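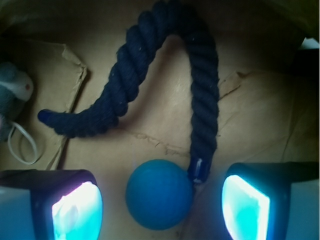 Week 3: Paper, and why it tears the way it does

Welcome back, and sorry to everyone who sat in the wrong room last time. These notes cover what I said plus the bits I ran out of time for, so if you missed the session you should be able to catch up from here. Bring a newspaper next week, please. Any newspaper, but a whole one!

Last week was yarn and cord, where you line fibres up, twist them and let friction do the holding. Paper starts from the same sort of stuff (plant fibre, mostly) and goes at it quite differently. There's no twist at all. You beat the fibres in water until they go soft and hairy, spread them thinly over a mesh, let the water drain and then press and dry what's left. As it dries the fibres are pulled tightly together and they bond where they cross. I still find that slightly magical, and I've been making sheets in my kitchen since I lived in Brumdale.

Grain

On a paper machine the mesh is moving, so more of the fibres end up lying along the direction of travel. We call that the grain. Handmade sheets have very little of it, and that's one of the ways to tell them apart. Three quick tests:

Tear it. With the grain you get a fairly straight line, across it you get a ragged wander.
Bend it both ways without creasing. It gives more easily when the fold would run along the grain.
Wet one side of a small square. It curls, and the curl's axis runs with the grain.

Ya-wen Tang asked whether tissue has a grain too. Yes – try the tear test on a toilet roll and you'll see it straight away.
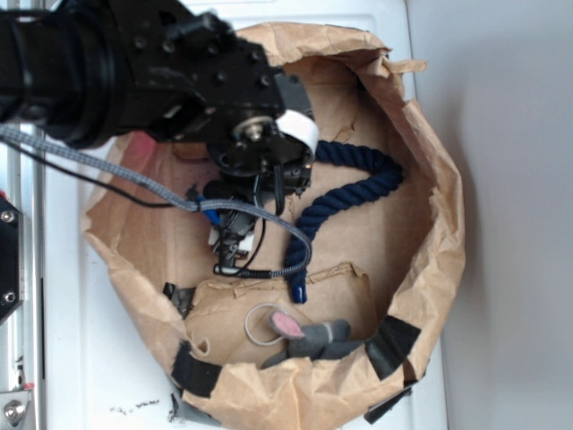 Long fibres make tough paper, and short ones make smooth paper that prints nicely. Softwoods such as spruce and pine give you the long ones, so they go into sacks and wrapping, and hardwoods go into a lot of writing paper. Most mills blend the two. Leaving the pulp unbleached keeps its brown colour, and brown is what we've come to expect of anything meant for carrying. Think of a big paper bag standing wide open on a white tabletop: the sides have to hold themselves up and the bottom has to take the shopping, and all of that comes down to how well the fibres have bonded and how the sheet is folded.

For your notebooks

Collect 13 scraps of paper from home, as different as you can manage. Mark the grain on each with a pencil arrow, say which test you used, and leave a gap for anything you couldn't decide. Envelopes are good fun, and so are egg boxes (they're moulded, so the tests may well let you down).

Reading is chapter 3 of the course book, up to page 33. Skip the section on sizing, we'll do that with the ink samples.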